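Kudville's Sandwich Breakfast Is Back for November

The build-your-own breakfast at the Walczak community room is running again this month, and I went down early to see what had changed since spring.
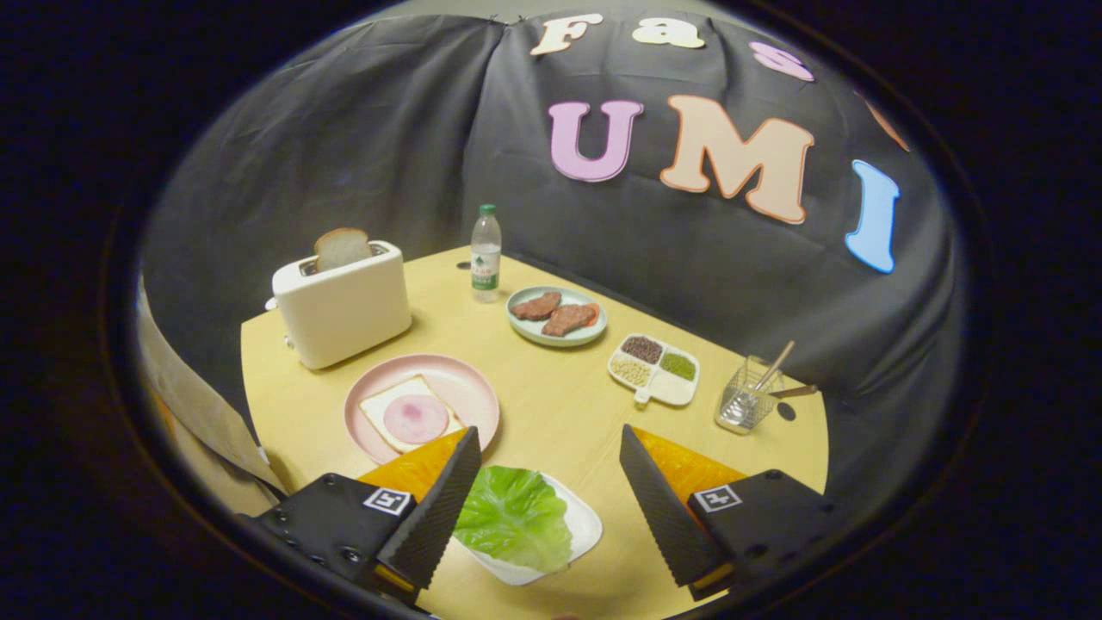
Doors open at 7 a.m. and the toaster gets busy pretty much right away. Oliwia Kurek, who took over the planning this fall, told me she wanted the food laid out so people can see everything before they start stacking. "Last year we had it all in tubs and folks kept asking what was under the lids," she said. Fair enough — I was one of those folks.

The menu is short and I like it that way. You can go with plain white bread and ham, or get a slice toasted and put a meat patty on it with lettuce. I had the patty on toast with way too much lettuce, and it held together for maybe three bites (bring napkins, the ones there are tiny). My neighbor Igor Adamczyk stuck with ham on untoasted bread and finished before I'd even sat down!

The beans are the new part. Damian Urbańczyk is trying out mung beans, soybeans and a dark reddish-brown kind, and he'd like to hear which ones people want more of. They're for a small side dish, though I saw one kid put a spoonful straight into her sandwich and look very pleased with it. Chopsticks are out as well as spoons, so take your pick.

A sandwich and a side costs $2, and kids under 10 eat free. The room seats 30, which sounds like plenty until the soccer families come in, so I'd get there before 8. Last season's breakfasts fed 104 people in all, and Oliwia is hoping to beat that by the end of the month.

There's one change to the setup: the food is on the round table now, and you can come at it from more than one side. The old serving counter made for a long line along the wall, and I don't miss it.

Anyone who'd like to help with toast or dishes can leave a name with Oliwia at the door. She's also looking for a second toaster on loan — one that handles thick slices would be great. Parking is behind the building on the Stuturham side, and the front steps are still being fixed, so use the side entrance for now.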